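SHARED WORKSHOP NEWS
November 30, 2020

Gripper build: where we're at

Quick one, lots to get through before the holidays. The Pidalon grippers are out of the drawer and in use at the round table. Both hands, with the marker cubes on. Thanks to everyone who stayed late in October to help with the finger molds — we went through 200 grams of rubber on bad pours alone, so go easy on what's left.

The base is still the Wonditz kit, same as last newsletter. Changed since then: new screws in the jaw hinge, longer cable, and the markers reprinted on matte stock. The glossy ones kept throwing glare under the ceiling lights and tracking dropped out every few secnds. Matte is much better so far. Not perfect.

Practice object for now is the orange tray with the two round dips. Easy to grab, easy to find when it ends up on the floor.
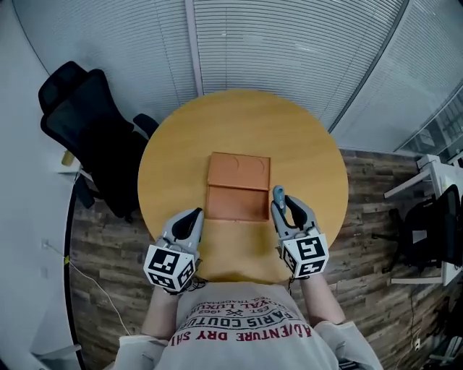 Gripper work at the round table. 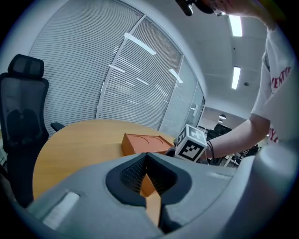
Still to do

— Trigger spring on the left hand. Too stiff, thumb is sore after 10 minutes. Softer springs on order from Rodrigues, should be here next week.
— Wrist camera mount. Version 2 is drawn but not printed, the big printer is booked solid. If you have a slot you don't need, swap with us?
— Logging script. Drops the last few frames when you hit stop. Known bug, dont restart the laptop, just hit save twice.
— Marker cubes. Please do not pick the grippers up by the cubes! One has been glued back already and then we have to calibrate all over again.

Target is nearly 78 clean practice runs by the time we take it over to Clevstead for their open bench night. We're a fair way short. If you can spare an hour, sign up on the sheet by the door. No experience needed, takes a few minutes to get the hang of it. Short fingernails help.

Parts money: the jar is low again. Springs and rubber come out of it, so chip in if you use the bench.

Next update when the springs show up.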